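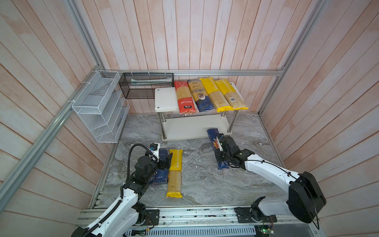

Leute gesucht: Teleoperation am Zweiarm-Platz (m/w/d), Teilzeit oder als Werkstudent

Rirkinis sammelt Beispiele für ein lernendes Greifsystem. Projekt Wakov, Aufgabenblock "Regal einräumen". Wir brauchen ab März Verstärkung, gern auch früher.

Was du machst
Zwei Arme fernsteuern, Nudelpackungen vom Boden aufs Regal legen. Spaghetti, Rigatoni, verschiedene Hersteller, verschiedene Folien. Danach alles zurück, andere Anordnung, nächster Durchgang. Jeder Durchgang wird aufgezeichnet und von dir kurz bewertet: brauchbar, unsauber, Abbruch. Abbrüche bitte nicht löschen — die wollen wir auch haben.

Stand jetzt: 637 Durchgänge im Kasten, 600 kommen noch dazu. Danach gehts mit anderen Lebensmitteln weiter.

Was du mitbringst
Ruhige Hände, Geduld. Kein Problem damit, denselben Griff sehr oft zu machen. Deutsch oder Englisch, beides muss nicht perfekt sein. Programmieren nicht nötig. Wer schon mal mit Leader-Armen oder Controllern gearbeitet hat, umso besser, ist aber keine Bedingung. Einarbeitung dauert 2 Tage, wird voll bezahlt.

Zeiten
Schichten zu vier Stunden, Beginn 8 Uhr oder 13 Uhr. Mindestens zwei Schichten pro Woche, sonst lohnt sich die Einarbeitung nicht. Pausen nach jedem Block, bitte auch wirklich nehmen.

Ort
Halle Kramer, Eingang über den Hof, zweite Tür. Die Räume teilen wir uns mit Climadport, also nicht vom Schild irritiern lassen. Fahrräder können mit rein.

Bewerbung
Kurze Mail reicht, kein Anschreiben. Lebenslauf als PDF, dazu wann du anfangen kannst und welche Schicht dir besser passt. Wir laden dann zum Probesteuern ein, dauert eine Stunde. Rückmeldung normalerweise inerhalb einer Woche — wenn nicht, bitte nochmal nachhaken.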